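바에르트, 사무용 작업대 표준 규격 개정… 상판 높이 조절 범위 확대

2024년 12월 15일

작업용 가구 제조업체 바에르트(Baert)가 조립·검사 공정용 작업대의 사내 표준 규격을 개정했다. 개정판은 상판 높이, 상판 모서리 처리, 작업 매트 고정 방식, 하중 시험 절차를 다루며 내년 생산분부터 적용된다. 기존 규격은 고정식 다리를 전제로 작성되어 높이 조절형 제품에는 별도 부속서를 함께 참조해야 했다. 개정판에서는 부속서가 본문에 통합되었다.

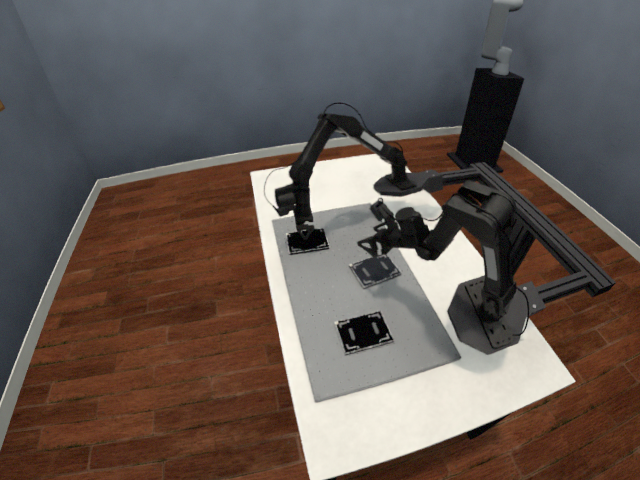
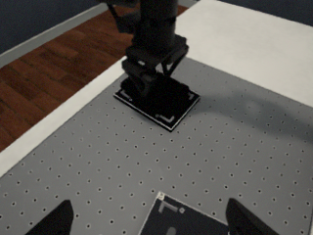 작업면 관련 조항

개정 규격에서 분량이 가장 많이 늘어난 부분은 작업면 조항이다. 종전에는 상판 자체의 평탄도만 규정했으나, 개정판은 상판 위에 매트나 타공판을 얹어 쓰는 경우를 별도 항목으로 분리했다. 상판과 부가 작업면 사이의 단차, 부가 작업면의 미끄럼, 모서리 들뜸이 각각 측정 대상이 된다.

단차 허용값은 2mm이다. 이 값을 초과하는 조합은 표준품으로 출하할 수 없으며, 주문 사양서에 예외 사항으로 기재해야 한다. 측정은 부가 작업면의 네 변에서 실시하고 가장 큰 값을 기록한다. 평균값은 인정되지 않는다.

규격 개정을 담당한 마르기트 융베리(Margit Ljungberg) 기술문서 팀장은 "사용 현장에서 접수된 의견 가운데 상당수가 상판이 아니라 그 위에 얹은 판에 관한 것이었다"며 "상판만 합격하면 되는 구조로는 이 문제를 다룰 수 없었다"고 밝혔다.

높이 조절 구간

상판 높이의 조절 폭은 종전 31cm에서 40cm로 넓어졌다. 하한은 그대로 두고 상한만 올렸다. 앉은 자세와 선 자세를 번갈아 취하는 공정에서 신장이 큰 작업자의 경우 종전 상한이 낮다는 지적이 반복된 데 따른 조치이다.

상한이 올라가면서 흔들림 기준도 손질되었다. 종전 시험은 조절 구간의 중간 위치에서만 수평 하중을 가했다. 개정판은 최저, 중간, 최고 위치에서 각각 하중을 가하고 하중 제거 후 잔류 변위를 기록하도록 했다. 최고 위치의 시험에서는 다리 연결부의 체결 토크를 시험 전후로 모두 측정한다.

다리 부품 공급사인 젠덱(Zendeck)은 신규 시험 조건에 맞추어 내측 가이드의 길이를 변경했다. 변경 전후 부품은 외형이 같으나 체결 구멍의 위치가 달라 혼용할 수 없다. 젠덱 측은 구형 부품의 공급을 7월까지 유지한다고 통보했다.

모서리와 배선

상판 모서리의 최소 곡률 반경은 모든 변에 동일하게 적용된다. 종전 규격은 작업자가 접하는 앞변에만 이를 요구하고 나머지 변은 제조 공정에 맡겼다. 작업대를 벽에서 떼어 배치하는 사업장이 늘어 앞변과 뒷변의 구분이 유효하지 않다는 것이 개정 사유이다.

배선 항목에서는 상판 하부 덕트의 고정 간격이 조정되었다. 높이 조절 시 케이블이 당겨지지 않도록 최고 위치 기준의 여유 길이를 확보해야 하며, 덕트 출구에는 보호 부싱을 장착한다. 상판 관통 배선은 표준 사양에서 제외되고 선택 사양으로만 남는다.

시험 적용 결과

바에르트는 개정안 확정에 앞서 전자부품 검사업체 브로메로(Bromero)의 사업장에서 시험 적용을 실시했다. 대상은 작업대 21대이며, 모두 신규 조절 구간을 적용한 제품이다. 시험 기간 중 체결 토크 저하로 재조임이 필요했던 작업대는 2대였고, 두 건 모두 바닥 수평이 맞지 않는 구역에 설치된 제품에서 발생했다. 이에 따라 설치 지침서에 바닥 수평 확인 절차가 추가되었다.

브로메로의 설비 담당 줄키플리 사라기(Zulkifli Saragih)는 매트 고정 방식이 바뀐 뒤 교체 작업이 간단해졌다고 평가했다. 다만 고정구가 상판 옆면으로 돌출되어 작업대를 맞붙여 배치할 때 틈이 생기는 점은 개선이 필요하다고 지적했다. 바에르트는 돌출량을 줄인 고정구를 별도로 검토 중이며, 이번 개정판에는 반영하지 않았다.

기존 제품의 취급

이미 설치된 제품은 소급 적용 대상이 아니다. 다만 다리 또는 상판을 교체하는 경우 해당 부품은 개정 규격을 따라야 한다. 상판만 교체하고 구형 다리를 유지할 때에는 높이 조절 구간이 종전 값으로 제한되며, 이 사실을 명판에 표시한다.

개정 규격의 전문은 바에르트의 거래처용 자료실에서 열람할 수 있다. 조항별 신구 대조표와 설치 지침서 개정본도 함께 게시되었다. 기술 문의는 플로르 차베스(Flor Chávez) 규격 담당이 접수한다.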